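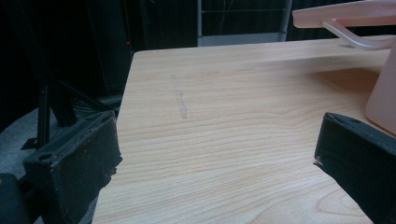
# Mornside Renderer: Frequently Asked Questions

Applies to the 2.x plugin for 3D modeling packages.

**Which graphics cards are supported?**

Any card with 8 GB of video memory and a current driver. Cards with less will start the renderer, but scenes with large textures fall back to the CPU.

**Can I render without a graphics card?**

Yes. Set `device = cpu` in the settings file. The CPU and GPU paths use the same sampler, so noise patterns match between them.

**What is the default sample count?**

415 per pixel for previews and 1,000 for final output. Both values can be changed per camera.

**Why does my scene stop loading at 685 textures?**

Version 2.0 had a fixed limit on open files. Install the July update, which removes it. The largest scene in our test set now loads 1,589 textures.

**Does the Tara denoiser work with animation?**

It does, but turn on "Use previous frame" first. With the option off, flat surfaces may flicker. Motion vectors must be exported — the denoiser does not estimate them.

**Can I use one license on two machines?**

A workstation license covers one machine at a time. Sign out on the first before signing in on the second. Render nodes managed by Delldale need a node license each.

**Are scene files from 1.x compatible?**

They open, with two exceptions: layered glass materials are converted to the standard glass type, and fog volumes must be rebuilt. Save under a new name. A file saved in 2.x cannot be opened in 1.x.

**Where do I report a bug?**

Use the form under Help > Report and attach the log. Driver crashes go to Ilir Georgiev, license problems to Slavica Kelmendi. The queue is sorted every Thursday.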